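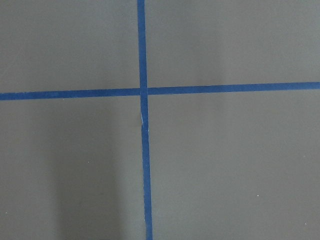
Layout tape on a painted bench top: pull it now or leave it?
Workshop and Benches > Surfaces and Finishes

hultmont_d
Posted 9 January 2018

I split my bench into four zones with two runs of blue tape, one each way. The top is smooth matte gray. The zones are unequal on purpose: the big one is for assembly, the others for parts in, parts out and tools.

Two questions.

1. How long can blue tape stay on matte paint before the adhesive becomes a problem? It went down in July.
2. Is there any point in squaring the lines? Both runs lean a bit. I laid them by eye.

The paint is a water-based floor enamel from Prokside, rolled, then rubbed back with 300 grit.

Deividas

npalacios
Re: Layout tape on a painted bench top

Pull it. Painter's tape is a masking product and the roll will have a removal time printed on it. Check that number. It will be in days or weeks, and you are well past it.

Warm the tape with a hair dryer on low, fold it back on itself and pull slowly at a shallow angle. If adhesive stays behind, try mineral spirits on a rag, in a corner first. Matte paint will go shiny if you rub it hard, and you can't undo that without recoating.

vbarrios
Re: Layout tape on a painted bench top

Disagree with pulling it. If the edges are down and nothing catches, leave it until it fails. I have had blue tape on a gray top for two years. When I replaced one run there was a faint line in the paint and no residue. Mine is indoors, out of the sun, and that matters more than the date on the roll.

npalacios
Re: Layout tape on a painted bench top

One bench. What paint?

vbarrios
Re: Layout tape on a painted bench top

Two-part epoxy. Fair point, it's harder than his enamel.

hugo_b
Re: Layout tape on a painted bench top

On question 2, it depends what the lines do. If they only say "tools go over there," by eye is fine. If you ever measure from them, no. Tape stretches when you pull it off the roll under tension, then creeps back, so even a line that started straight may not stay put. For a reference, scribe the paint or use a steel rule screwed to the edge.

If you do relay it:

- Wipe the top with a damp cloth and let it dry fully.
- Mark both ends of each run from the same edge of the bench with a pencil.
- Stick one end, hold the roll up at the far mark, sight along it, then lower the whole length in one go. Don't feed it out a bit at a time. That is how you get drift.
- Press from the middle outward with a plastic card.
- Lay the second run straight over the first and press hard at the junction. 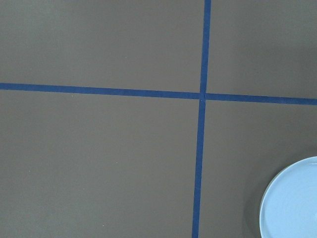
- Check the crossing with a fingernail. If it catches, cut a new piece for that run and do it again.

Hugo

ecordero
Re: Layout tape on a painted bench top

I'd change the last two steps. An overlap is a double thickness, and small parts slid across the bench will stop on it. Cut the second run into two pieces and butt them against the first. Use a fresh blade and cut the tape on a scrap of glass, never on the paint.

hugo_b
Re: Layout tape on a painted bench top

Then you have two loose ends in the middle of the bench, and the ends are what lift. I'll take the bump. It also gets hard to line the halves up. Any step from one side to the other shows.

ecordero
Re: Layout tape on a painted bench top

They lift if the surface is dusty. Pencil line first and the step goes away. We won't agree on this one.

hultmont_d
Re: Layout tape on a painted bench top

Thanks, all. I lifted 3 inches at one end with the hair dryer. The paint held. There is a slightly tacky band where the tape was, and mineral spirits on a cotton swab took it off without a shine. So the rest is coming up this weekend.

Does anyone have a view on vinyl line tape as a replacement? Vallejo Supply has the narrow kind in blue.

npalacios
Re: Layout tape on a painted bench top

Vinyl stays flatter and the edge is cleaner. The adhesive is stronger, so give the enamel a light coat of clear matte first and wait until it is fully cured.

vbarrios
Re: Layout tape on a painted bench top

Or keep using blue tape and change it every July.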